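Simthorpe wants you to believe your kitchen drawer is a problem only a machine can fix. The company's new home service, Usano, rents you a tabletop arm for 300 dollars a month, plus 800 up front for setup, and promises it will learn to sort your utensils "the way you like them." I have a drawer. It takes me less time to sort than it took to read the contract.

The contract is 17 pages. Page 11 says the arm may need "periodic guidance" from the customer, meaning you stand there and show it where the spoons go. I asked Dindo Padilla in the sales office how often that happens. He said it depends on the household. I asked what kind of household needs it least, and he offered me a longer trial.

My neighbor Pacita Sebastian took the trial in June. She liked the setup crew and she liked the arm, up to the day she bought new measuring cups. Then it was back to guidance. She returned it and kept the bins.

I don't doubt that the engineering is hard. Grabbing a thin, smooth stick off a flat surface is a fine puzzle for a lab. What I doubt is the bill. Customers are paying every month to help finish a product that Simthorpe will sell to the next customer as finished.
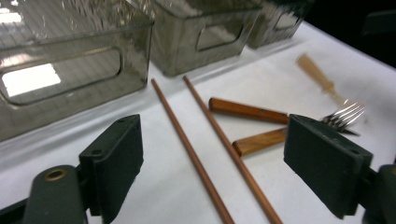 Page last changed: December 2022

Two chopsticks, a fork and a couple of wooden handles, with three see-through bins waiting behind them. That is the size of the job. Any seven-year-old in Korkport will do it for a cookie, and will also tell you when the fork is dirty.

If Simthorpe cut the setup fee and paid people for their guidance time, I would look again. Until then, the trial form has a box for declining further calls. It's on the back, near the bottom, and you have to check it twice.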